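Community Arts Programming, Handout 4
Putting on a small outdoor festival: the running order and the bits around it

Hello again! Last time we talked about picking a site and talking nicely to the neighbors. Today I want to get into the day itself, and mostly the running order, where I see new organizers come unstuck more than anywhere else. I'm going to lean on Killadden, the one-day music and spoken word festival I've helped with for years, partly because I know it inside out and partly because I still have all the paperwork in a box under my stairs.

Start with the clock

Before you book anybody, draw the day as one long strip on a piece of paper. Noon at the left, closing time at the right. Mark in the things you can't move: the time the amps must go off (ours is in the permit), the time the food stalls are allowed to serve, and when the last bus leaves. Then see what's left. It's always less than you hoped.

Killadden has two stages and they never run at the same time. While one is playing, the other is being set up. That sounds obvious, but the first year we ran both at once and a lovely poet, Chepkoech Khaemba, had to read over a brass band (she came back the next year, bless her, and I gave her the early evening spot all to herself).
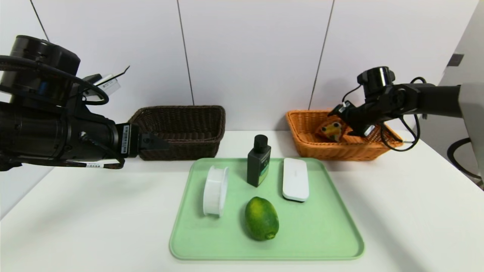 Changeovers are where your minutes go. A solo singer needs five. A band with a drum kit needs twenty, and if they tell you ten, write down twenty anyway. Spoken word needs almost nothing, so I like to drop a poet or a storyteller between two loud acts on the same stage - they stand at the front with one microphone while the crew shuffle cables behind them. Ask them first! Some readers love the bustle and some hate it.

Who goes when

Everyone asks about the headliner and hardly anyone asks about the first act. I'd worry about the first act. They play to people who are still looking for the restrooms and deciding where to put the blanket. You want somebody cheerful who won't be crushed by thin clapping. Elibariki Tanui opened for us with a kids' singalong, and the parents who came for that stayed until supper.

For the middle of the afternoon, mix it up. People wander at that hour, and a change of style pulls them back. Our best middle slot was a ceilidh caller, Dean Yeoman, who got 140 people dancing on a slope. My notes from the day just say "more of this."

Then the open mic. Put it on the small stage, give each person two songs or five minutes, and have a sign-up sheet that closes when it's full. I can't stress the closing part enough. We once let it stay open and the list ran into the headliner's soundcheck, and I had to go and be the villain.

The host

You need one, and it shouldn't be you. I've tried hosting and organizing on the same day and did both badly. Nyokabi Wanyama hosts for us now, and her sister Kanini sits at the side of the stage with the running order and a fat marker, crossing acts off and whispering changes. If your host knows that one person is the source of truth, you can swap acts around all afternoon and the crowd won't notice a thing.

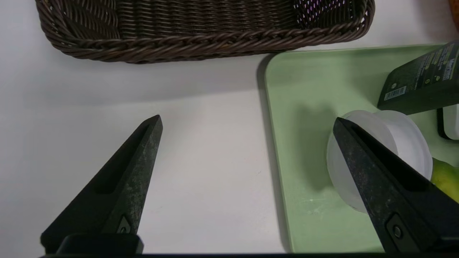

Give the host a card for each act with the name spelled the way it sounds, one true sentence about them, and any notices that go before or after. Keep notices down to a couple at a time. Lost children and moved cars go straight to the top, raffle results can wait.

Writing the program

Print less than you think. We printed 158 programs for our last festival and had a stack left over, mostly because everyone took a photo of the big board by the gate. So put your money into the big board. Black letters on white, times on the left, act names on the right, stage in a third column. Leave a gap at the bottom for changes.

If your site has a bit of history, use it in the program. Ours has a bandstand from 1882, and a short paragraph on that gets read far more than my welcome message ever does.

When it rains

It will, sooner or later. Decide in advance who makes the call and by what time. At Killadden it's one named person, at nine in the morning, and after that we carry on unless there's lightning or the wind gets under the stage roof. Have a short version of the running order ready in a plastic sleeve, with the acts that can play unplugged marked on it.

For next time

Bring me a running order for a six-hour day with two stages and at least eight acts, changeovers included. Make the acts up if you like. I'll be playing the drummer who turns up forty minutes late, so leave yourself some room. We'll do budgets after that, and please bring a calculator or a phone with some charge in it.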